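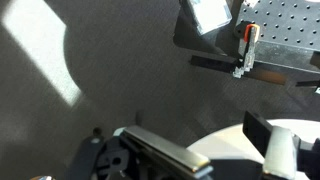 How often should the cartridge in a point-of-entry water softener be checked for salt bridging?
Once a month in winter, and every six weeks for the rest of the year, provided the brine tank stands in an unheated room.

Salt bridges were the most common fault reported by members in February. A bridge is a hard crust that forms across the tank above the water line. The salt below it dissolves, the crust stays put, and the softener goes through its regeneration cycle with weak brine or none. The display shows a normal cycle throughout. The first sign in the house is usually scale on the kettle element or soap that will not lather.

To test for a bridge, push a broom handle straight down through the salt. It should reach the bottom with steady, even resistance. If it stops hard and then drops, there is a gap. Break the crust from the middle outwards with light taps. Do not strike the tank wall, which on the older Nolton cabinets is thin enough to crack at the corners.

Povilas Paulauskas has sent in notes on his own unit, a Wornix twin-tank model fitted in a garage in Sillemari. His tank bridged twice after he filled it to the brim. He now keeps the salt at half height, adds one bag at a time and has had no repeat. He also moved from granular salt to tablets. Block salt is suitable only where the cabinet is made for it.

Mushing is a separate fault. Fine salt settles into a sludge at the base and blocks the intake of the brine valve. Tapping will not clear it. Put the unit in bypass, scoop out the salt, bail the remaining water and rinse the tank with clean warm water. Refit the float upright, refill with 6 litres of water and fresh salt, wait 3 hours, then run a manual regeneration. Owners of Kostiuk units should check the handbook first, as some of these meter their own refill and need no water added by hand.

Hardness strips are again available from Cyprian Duda in packs of 20. Take the sample from a softened cold tap after running it for a minute. The kitchen drinking tap is often left on the hard supply and will give a misleading reading.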